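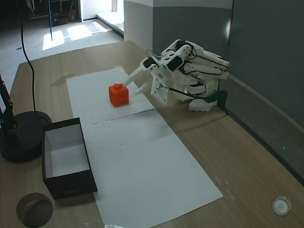 *2 min read · Rakiya Ajayi*

### 3.2 Mounting and upkeep

**Figure 1.** The Gavent arm at its table, with the orange cube on the paper and the open box to the left.

The base is held by one clamp at the back edge of the table. We checked the clamp every 50 runs – a loose base shifts the grasp point – and tightened it by hand. The servo wires run down the printed links to the base. Over 1,125 runs we replaced two printed fingers, both cracked near the mounting plate, and repeated the zeroing step after each swap.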